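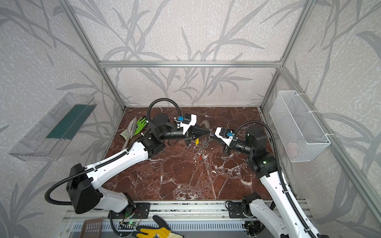 The Long Way Round to a Solo Record

I first heard Houda Bensaid sing from behind a pillar. It was April, the chapel in Flodadham was packed to the doors, and I'd shown up late with a wet coat and the wrong change for parking. By the time I squeezed in, the quartet was halfway through an old hymn I've known since I was a kid, and there was this alto line underneath everything that made me forget about the coat. I couldn't see who it was. I asked the woman next to me and she shushed me, fair enough.

That alto had been holding up the Vosov Singers for nine years. If you follow gospel harmony groups at all you've heard her, even if you never learned her name. She's on seven of their albums, usually listed last, and she takes the lead on exactly one song in all that time, a slow thing called "Carry the Lamp" that the group mostly dropped from its live set. (Ask for it at a show anyway. Somebody always does.)

Now she has a record of her own. It's called Nokdale, after the valley where her grandmother kept a house, and I've been playing it in the kitchen for weeks. My family has started humming it without noticing, even my son, who claims to hate anything with an organ in it.

We met at a diner near her place and she ordered pie before she'd sat down. I liked her right away. She talks fast and goes off sideways, and then twenty minutes later she'll finish a sentence you'd given up on.

"I never wanted to be out front," she told me. "I wanted to be the person you'd miss if I went home sick."

She started at church, same as most of them. Her mother played piano for the early service and Houda sat under the bench until she was too big to fit. At fourteen she was arranging parts for the youth choir, badly, she says, with everybody too high. The Vosov job came through a substitution. Their alto had a throat infection, Houda knew the book, and she drove 290 miles to sing two nights. They asked her to stay for a third and then just kept asking.

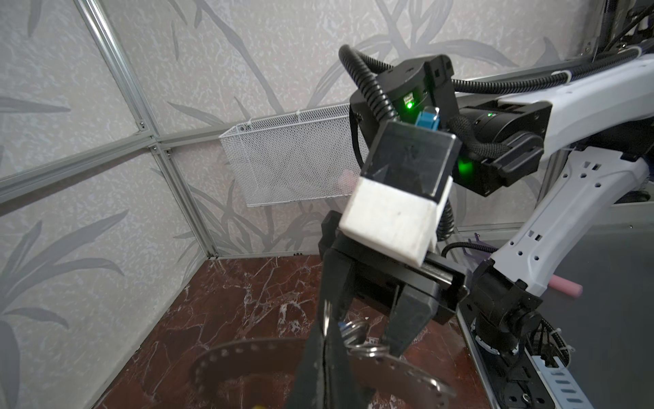 The touring sounds brutal, by the way. One year they did so many dates that she stopped unpacking and kept a second toothbrush in the van's glove box. She learned to sleep sitting up. She learned which members of the group could be spoken to before coffee, and she won't tell me which ones couldn't, though she laughed for a good while.

The person who pushed her into the studio was Ute Pfeiffer, the producer, who had engineered two of the Vosov albums and kept a folder of Houda's warm-ups. Warm-ups! Just Houda running scales and little scraps of melody while the others were finding their headphones. Ute played some of them back to her one evening and said three of those scraps were songs. Houda said they were throat clearing. They argued about it on and off for a year, and the opening track, "Porch Light," is one of them, pretty much note for note.

The album was made at Postma, a small studio with one good room and a piano that drifts flat if you open the window. They opened the window. You can hear it on "Second Verse First," where the piano and the organ don't quite agree, and I think it's the prettiest thing on there. Ute wanted to redo it. Houda wanted to leave it alone and go get dinner, and she won.

Not everything works for me. The two uptempo numbers in the middle feel like they belong to a bigger band, and the drums on "Gather" are so loud I keep reaching for the knob. But then comes a run of four quiet songs, mostly voice and one instrument, and I'd put those up against anything in the genre this year. On the last one she stacks her own harmonies, all four parts, and saves the alto for herself. Well, they're all herself. You know what I mean.

She's still friendly with the Vosov crowd. Two of them sing on "Gather," and the group gave her a proper send-off at her last show with them, in a hall that holds 408 and was sold out before the posters were up. They let her pick the closer. She picked "Carry the Lamp," and she says she messed up the second verse because the tenor was crying and it set her off.

I asked what it's like to stand in the middle of the stage now. She thought about it while she worked on the pie crust.

"The monitors are better," she said. "And I still drift left. Ute says she's going to put tape on the floor."

Her summer dates are mostly churches and small theaters, with just a pianist along for the ride. I've already got my ticket for the one in Flodadham, and this time I'm leaving the house early so I can see past the pillar.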